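School supply drive in Iston expands to desk kits for fall

ISTON - Families in Iston will be able to pick up packed desk kits for the new school year at the Brokard Street branch library, organizers of the town's annual supply drive announced in August 2023.

The kits are new this year. In past years the drive handed out backpacks with paper, pencils and folders. Organizers said many parents had asked for something to help younger students keep a small homework space in order at home, often on a shared kitchen table.

Each kit is built around a few basic items: a zippered pencil case, a small notebook, a lidded plastic box and a compartment organizer for clips, erasers and other loose pieces. Colors and styles vary from kit to kit. The drive buys some items in bulk and takes the rest as donations, so two children in the same family may end up with different cases or notebooks.

"We wanted it to be things a second grader can open, close and put away without help," the drive said in its notice to families.

Organizers tried several combinations of items on a table before settling on a packing list. Hard-sided cases were chosen over soft pouches after parents complained of broken pencils. Notebooks with a ribbon were preferred where they could be found, as younger children had trouble finding their page.
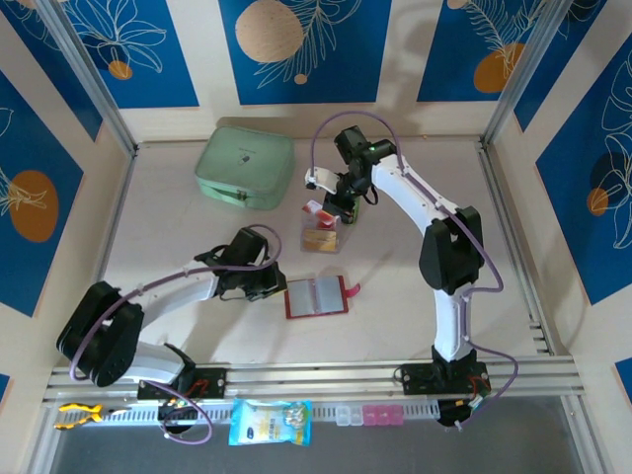

The packing list also allows for one wrapped snack per kit. Snacks must be sealed and must show an ingredient label. Homemade food will not be accepted, and the drive is asking donors to leave out anything containing peanuts.

More than 1,000 kits are planned, up from the 57 packed in a small trial last November. That trial was limited to one elementary school in the Frade neighborhood. Teachers there asked for smaller organizers that would fit inside a standard school desk, and the size was changed for the current order.

Ekora, a stationery shop on the town square, is serving as a drop-off point for donated goods. The shop has set out a bin near its front counter and will accept items during regular business hours. Donations should be new and in good condition. The drive can use pencil cases, pocket-size notebooks, clear boxes with lids, small organizers and washable markers. It does not need binders, scissors or glue this year.

Cash donations can be made at the library's front desk. The drive estimates the cost of one kit at $9 when all items are purchased new.

Families do not need to show proof of income, but they must register each child in advance. Forms are available at the library and in the offices of the town's elementary schools. The kits are meant for children in kindergarten through grade 6. Older students can still receive a backpack with paper and folders, as in past years.

Registered families will be told by mail when their kits are ready. Kits that are not picked up will be sent to the schools, where teachers may give them to students who enroll after classes begin.

Questions about registration can be directed to the library's front desk. The library asks that donated items not be left in the book return.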